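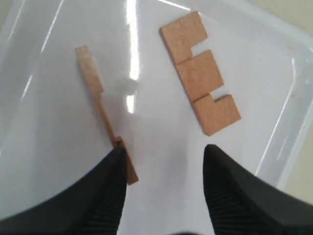 **Figure 3.** Flat wooden puzzle pieces in a white plastic tray.

### 4.2 Materials and sessions

Puzzles were chosen for the Findgate sessions after the February pilot, in which board games had led to long arguments over rules. Each of the 38 households was asked to spend one evening a week on a shared table task, with no television or phone in use. Sessions ran for 11 weeks. Parents kept a short written diary, and a member of the team visited every household twice. 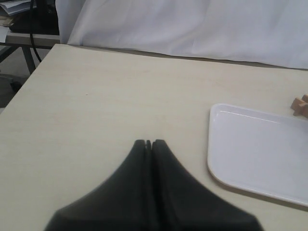
Diaries were coded by hand using the scheme set out by Darwish, with one change – talk about the task and talk about the day were counted separately. Where the two coders disagreed, Elie Saliba read the entry and made the final choice. Entries of fewer than five words were left out.

Families in Findgate wrote more about the day than those in Dernevberg, where the same task was used with older children. We do not think age alone explains the gap. Evening meals are later in Dernevberg, and several parents there wrote that the children were tired before the session began.
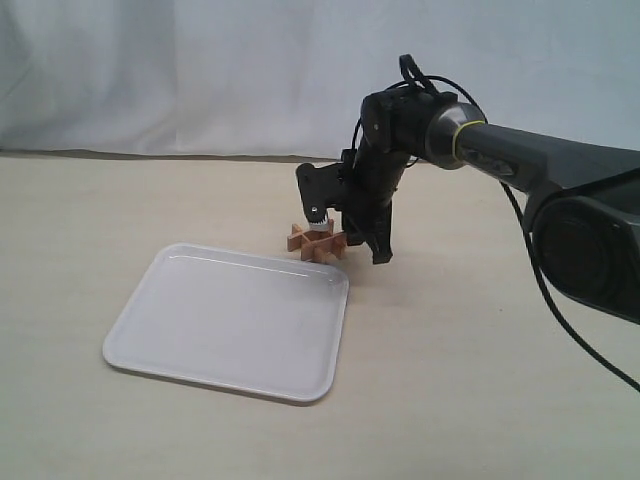 A second difference lies in who started the talk. In Findgate it was most often the youngest child, and most often while pieces were being sorted – the early part of the evening, before the puzzle had taken shape. Section 4.3 looks at these openings in more detail.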